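Staff room lockers: vented doors or solid doors?

Asked by Paavo Pelkonen

Hello all, and thank you in advance to anyone who reads this to the end! I look after the building at a small swim club in Isambridge, and this September we finally get to replace the old staff lockers (they were there before me, and I have been here a long while). We have room for 50 doors along one wall. I like the look of solid doors, but my wife says everything inside will smell like a pond by October, and she has a good record on these matters. The quote from Suominen covers either kind at the same price.

2 answers

Preben Overgaard
Your wife is right, I'm afraid. We put solid doors in at the Skerneck gym and regretted them within a season. People hang up damp towels no matter how many signs you tape to the wall. Go vented, and ask for slots at the top and at the bottom so the air can move through. If you really love the plain look, some makers will put the vents in the back panel, but then you have to stand the lockers a little way off the wall, and you lose floor space and a good many hairpins back there.
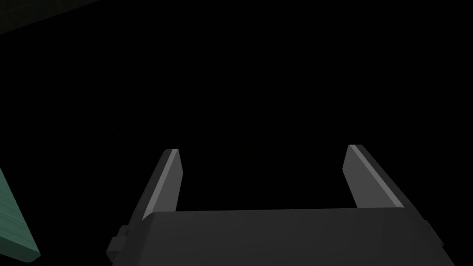

How deep should a locker be to take a coat on a hanger?

Measure your widest hanger with a winter coat on it, then add a couple of inches so the door closes without pushing on the sleeves. Shallow lockers can still work with a hook on each side wall, and for a lot of staff rooms that is plenty.

cornerbench651
we got vented from Cornuria, they're fine. bit rattly. get the rubber bumpers for the doors and order extra keys right away, ours took forever to come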